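Sorting Day, Bogale Street Flat

Wistberg Household Notes: gallery page, posted 08/10/2022

The flat on Bogale Street was let furnished for most of the year, and the drawers filled up the way drawers do. Small boxes, packets, odd white bits of packaging and stationery had all ended up together. Before the new lease in January everything small had to come out, be looked at and go back somewhere sensible.

We put a tan cloth over the table first. A soft cloth stops little things from sliding about, and it can be gathered up by the corners when it's time to eat. It does wrinkle, and flat packets tend to catch on the creases, so it's worth pulling it straight now and then.

Boxes with printing on them were grouped by colour, yellow with yellow, before anyone tried to read the labels. It's quicker than reading each one as it comes to hand. White packages with rows of small grey print are slower work, and those were left for the afternoon when the light is better on that side of the flat.

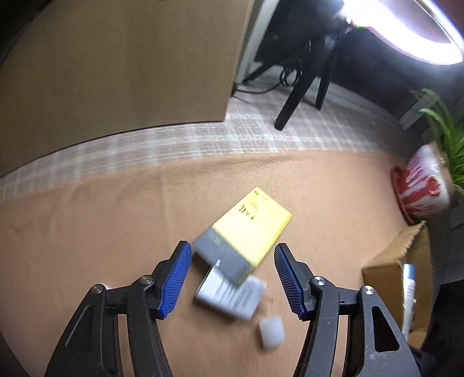
The same went for anything that had lost its box. Loose pieces were kept on the cloth until the matching packet turned up, and if none did by the end of the day they went into a jar in the hall cupboard. The jar is from Kadeto, the kitchen shop near the station, and holds 700 millilitres. It was nearly full by the time we packed up.

Leaflets were flattened and put in a plastic sleeve. Empty boxes went out with the cardboard. Anything past its date was set aside in a paper bag to be taken back to the chemist.

The drawers themselves were wiped out and lined with paper from the Lesuteo roll left over from the pantry shelves. Each one now has a strip of masking tape along the inside edge with its contents written in pencil, so the words can be changed later on.

The whole job took 2 days, with a break for groceries. The hall cupboard still needs a second shelf, and the linen has not been started. More pages from the Bogale Street flat will be added to the gallery once the cupboard is finished.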